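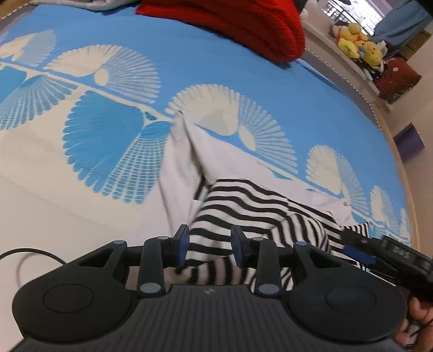 Aishwarya Bhat
Training Coordinator, Teltura Handheld Gripper Programme

Recording a garment-folding task with the Teltura gripper

This guide applies to operators who have received the standard kit and completed the Stallberg induction module. Garments may be folded on a bed or a table, provided the surface is stable and the operator can reach its far side without leaning on it.

Before recording

Charge the unit fully and confirm that at least 4 GB of storage is free. Wipe both finger pads with the cloth supplied. Close the fingers once, open them to their full travel, and check that the linkage moves evenly. Route the cable away from the finger tips.

Recording the task

1. Place the garment on the surface unfolded. Striped and plain fabrics are equally acceptable.
2. Hold the gripper by its handle and bring the pads to either side of a single fold of cloth.
3. Close the fingers slowly. Fabric should be held at the pads — never in the linkage.
4. Lift, carry the edge across, and release it before withdrawing.
5. Repeat until the garment is folded, then stop the recording.

Faults

Code 258 indicates that the fingers have not closed fully. Remove any caught thread and restart. Units that continue to show the code should be returned to Gangadharan Venkataraman at the Carnegie service desk.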